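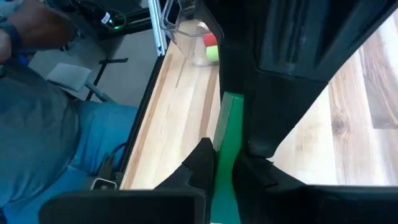
3 min read

Workshop notebook, January — the bench top

I write this down while I still remember it, because last year we did the same work and afterwards could not find which oil we used.

The subject is the long bench, the one with the butcher-block top. The strips in it are of different tones, pale blond next to honey and tan, and I was asked two times already if the darker ones are stains. They are not. It is only how the strips were chosen when the top was glued. The color differences become stronger after oil, so please do not try to sand them away. Zaid Zoubi spent one morning on this in the autumn and there is now a shallow place near the back corner. You feel it with the palm better than you see it.

What I wanted to know: can we keep this top with oil only, or do we need the hard varnish from Daher again. The varnish was nice for some months and then it started to lift along the glue lines, and after that every spill went under it. Removing it took more time than all the other work together.

I used the Randex oil, the thin one. Sanding before it as follows. First the coarse paper we have in the drawer, only where the old varnish was still holding. Then the 120, with the strips, never across. Then the 180 by hand. I stopped there. Zaid wanted to go to 300 and I let him do one test piece, the offcut that holds the door open. It is very smooth but it took less oil, and the water drop test was worse on it. I did not repeat the test, so this is one result and not more.

Amount of oil: 287 ml for the full top, two coats, including what stayed in the cloth. I measured by weighing the can before and after and using the density from the label, so the last digit should not be trusted. The second coat needed much less than the first. The edge drank more than I expected, on the end grain especially. Next time start with the ends, give them ten minutes, and come back to them at the finish.

Cloths go flat on the line outside, not in the bin. I know everybody knows it. I found one in the bin.

Clear plastic containers are good for small parts on this bench and I would like to continue with them, but please lift them and do not push. Under one of them I found a little grit, and it had made a fine scratch along the grain, long like my hand. I could rub it out with the 180 and some oil. With varnish it would not be so simple.

Water drop test, on the bench itself: drop left for one hour, wiped, pale ring, gone by the evening. Coffee the same, but the ring stayed until next day on the blond strips. On the tan strips I could not find it again. Glue from the Anico bottle comes off with a plastic scraper if you do not wait. If you wait, it takes the oil with it and you must touch up that place.

Still open:
Prindar sells a wax to put over the oil. I have the small tin but did not open it. I am afraid it will make the top slippery for planing.
The shallow place. Fill, or leave? I am for leaving it.
The underside has no oil at all. If the top starts to cup when the heating is on, this is the first thing to suspect — I will lay the straight edge across it at the end of the month and write the gap here.

Used 2 pairs of gloves, the box is almost empty.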